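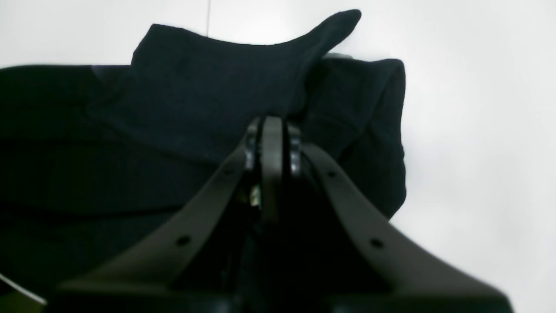
Einheit 8: T-Shirts legen

Kursunterlage Textilpflege, Baumgartner Wäscheservice, Standort Joltow
Zum Nacharbeiten, Seite 272 im Ordner

1. Arbeitsplatz

Gelegt wird auf dem großen weißen Tisch. Dunkle Ware liegt dort gut im Kontrast, Fusseln und schiefe Kanten fallen sofort auf. Vor dem Auflegen die Fläche trocken abwischen. Kein Sprühreiniger, er hinterlässt auf Schwarz und Dunkelblau helle Ränder.

Die Stücke kommen ungeordnet aus dem Wagen. Immer nur ein Teil auf den Tisch nehmen. Den Stoff nicht am Kragen herausziehen, das Bündchen leiert sonst aus. Besser am Saum fassen und das Shirt einmal ausschütteln.

2. Ausbreiten

Das Shirt flach hinlegen, Vorderseite nach unten. Bei einfarbiger Ware ohne Druck erkennt man die Vorderseite am tieferen Halsausschnitt. Die Ärmel nach beiden Seiten herausziehen. Dann mit der flachen Hand von der Mitte nach außen streichen, zuerst den Rumpf, danach Schultern und Ärmel. Zum Schluss den Saum gerade ziehen.

Die Schulterpartie macht am meisten Arbeit. Der Rumpf ist meistens mit zwei Strichen glatt, am Halsausschnitt bleiben kleine Falten stehen. Leichte Falten sind bei Klasse B zulässig, bei Klasse A wird nachgestrichen.

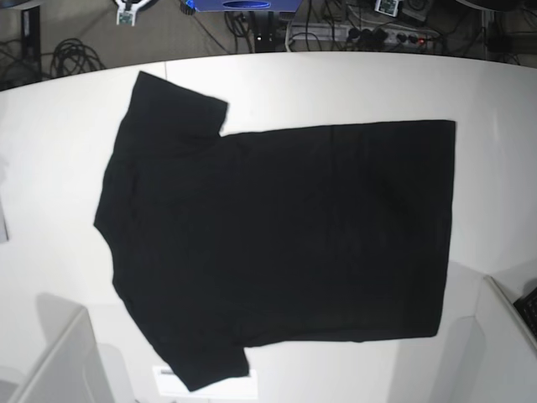
Abb. 8.1: Schwarzes T-Shirt, flach ausgebreitet, quer zum Betrachter. Am Kragenbereich noch leichte Falten.

3. Legen nach Methode Vornum

a) Rechte Seite mit Ärmel zur Mitte schlagen, Ärmel parallel zur Seitenkante zurücklegen.
b) Linke Seite genauso. Die Breite soll 300 mm betragen.
c) Saum bis knapp unter den Kragen hochschlagen.
d) Noch einmal zur Hälfte legen, wenden, Kragen nach oben.

Bei Größen ab XXL wird im letzten Schritt gedrittelt. Kindergrößen behandeln wir in Einheit 9.

Die Schablone Fera kann zum Üben benutzt werden. In der Prüfung wird ohne Schablone gelegt.

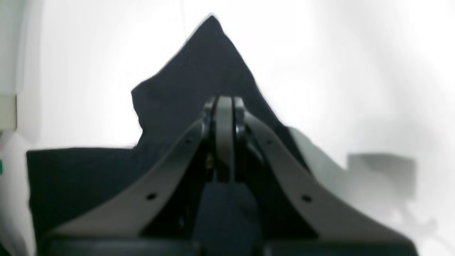 4. Stapeln und Kontrolle

Stapel zu je 8 Stück, geschlossene Kante nach vorn. Schwarz und Dunkelblau getrennt halten. Im Zweifel die Stücke am Fenster nebeneinanderlegen, unter den Deckenlampen sind die beiden Farben schwer zu unterscheiden.

Häufige Fehler:
- Ärmel steht an der Seite heraus
- Saum schief, Stapel kippt
- Kragen beim Wenden eingeklappt

Bis zur nächsten Einheit: Abschnitt 3 mit einem eigenen T-Shirt üben und die fertige Breite nachmessen. Lineal mitbringen.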